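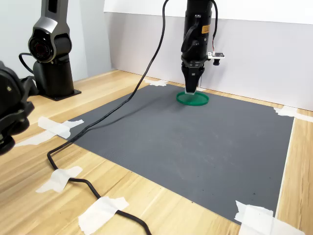

A gripper over a green lid on a rubber mat.

The founder of Jestar would like it known that she never wanted to be in the app business. She wanted to sell bagels. The bagel shop had a line out the door and a phone that rang all morning, and in a weak moment she paid a man to build her an app so people could order ahead.

"It took fourteen months," she says. "By the time it launched we'd changed the menu twice and the prices three times. It also had a splash screen with a bagel that spun. I was billed separately for the spin."

The shop is long sold. Jestar, the company she started with a developer who used to be a regular, makes loyalty and ordering apps for small businesses, mostly places with fewer than ten employees. It works out of the second floor of a building in Sepúlveda, above a tile store, with a conference table that won't go through the door and so presumably arrived before it did. She asked that we leave her name out, on the grounds that her customers already have her cell number and she doesn't need anyone else getting ideas.

As of September 2021, Jestar has 1129 businesses signed up. Of those, 1088 have an app that customers can download today.

I asked about the other 41.

"Logos," she says.

Logos?

"They owe us a logo. We ask for one file. People send a photo of the sign. They send a photo of a T-shirt with the sign on it. One guy faxed it, and I didn't know we had a fax."

The product they sell to nearly everybody is called Evance, a name she defends without much energy. (The domain was available.) It comes as a template with a menu page, a punch card, a map, and a button that calls the store. Customers pick colors. They do not pick fonts, a policy that dates from the first year, when they could.

"We had a tax preparer who wanted the whole thing in a font that dripped," she says. "I have nothing against the man. He does my taxes. But I had to look at it every day."

Her co-founder, the developer, sits in for the second half of our talk and eats a sandwich through most of it. He is the one who decided that Evance would have nine features and no more. There is a list taped up by the printer. If a salesperson wants to add a tenth, they have to say which one comes off.

"It's very unpopular," he says, between bites. "I'd do it again."

Push notifications made the list, but only barely, and with a limit of one a week. Before the limit there was a car wash that sent a message every time the sun came out. It was June. The car wash lost most of its users in eleven days and then called Jestar to complain that the app was broken.

"He said, 'Nobody's getting my messages,'" the founder recalls. "And I said, well, they got them."

Neither of them will say much about Zakness, the larger competitor that offered to buy the company last November. She will say that the offer came with a slide deck, that the deck used the word "journey" on most of its pages, and that the plan was to move all the customers to a self-service website and close the phone line.

The phone line is a sore subject to raise here. Last year it took 1006 calls that had nothing to do with the app at all. People asked how to turn up the ringer. They asked what their own Wi-Fi password was. A florist called to find out whether her printer was on, and stayed on while somebody went to check.

"Zakness looked at that number and saw a cost," the developer says. "Which, fine, it is a cost. But those people renew."

They do seem to. The company makes a small profit, which she describes as "enough to annoy my brother-in-law," and it has never taken outside money. The two of them split the weekend support shift. He handles the mornings. She gets the evenings, when the restaurants are open and things go wrong in a more personal way.

What's next is a version of Evance for food trucks, whose whole problem is that the map page assumes the business stays put. They have been testing it with a taco truck that is supposed to update its location through the app and so far has done so twice, both times from the owner's driveway.

I asked whether she ever misses the bagels. She thought about it while her phone buzzed on the table.

"I miss closing at two," she said, and picked up. It was the tax preparer, asking again about the font.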